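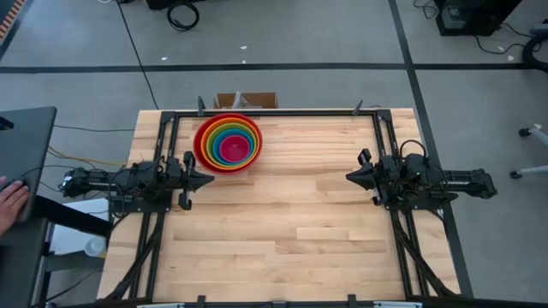
Saturday, late evening

My legs are heavy and I have a small burn on my nose, but I want to write today down before I sleep, because by tomorrow I will have mixed up the two lakes.

We left the hut at half past five. Vinzenz had promised us the upper lake by seven and he kept his word, although Adesuwa says he only kept it by not letting anyone drink. The path goes first through larches and then over big stones, where I was slow with the rod tube hitting the back of my knees. Next time I will tie it to the side of the rucksack, as Waqas does.

At the upper lake there was still ice along the shaded shore. I put on a small brown nymph and cast towards the place where the stream comes in. For the first hour nothing. Then I saw a char come up from the dark part, look at my fly, and go down again, very calm. I changed to a lighter line end and it came a second time and looked again. I could say I was angry but I was more ashamed, like when a shop assistant watches you count your coins.

Waqas caught two from the other side, with the wind at his back. He fishes with almost no movement. I tried to copy him and hooked a juniper bush.

At noon we ate on the flat rock: bread, hard cheese, and the dried pears which Veronika Schwaiger gave us at the hut. She had also told us the lower lake was better after midday, when the sun reaches the reeds, and Vinzenz did not believe her. He has an old quarrel with her about this, I think about other things too. We went down anyway, since Adesuwa voted with me.

Veronika was right. I had my first char at ten past two, 33 centimetres, measured against the marks on my rod handle. The belly was orange and the fins had the white edge, so clean it looked painted. My hands were shaking and I made the net wet too late, which Vinzenz told me, of course. I kept this one. The next was smaller and I let it go; it stayed beside my boot for a moment and then it was away.

After that the wind turned and the water became grey, and we packed. Going down was worse than going up. My left boot rubs at the heel and I must ask for the thicker socks at home, or buy new boots, but not this month.

For supper Veronika fried the three fish in butter with only salt. I do not know a better meal. Adesuwa, who says she does not like fish, had some of mine and then some more of mine.

Things to remember: the lighter line end from the beginning. Two more of the brown nymphs, I lost one in the juniper and one on a stone. Ask Vinzenz for the name of the stream — he said it twice and I nodded both times without understanding. Pay Waqas for the day permit.

They are still talking downstairs. Tomorrow we sleep until seven, and then only the lower lake, if the weather holds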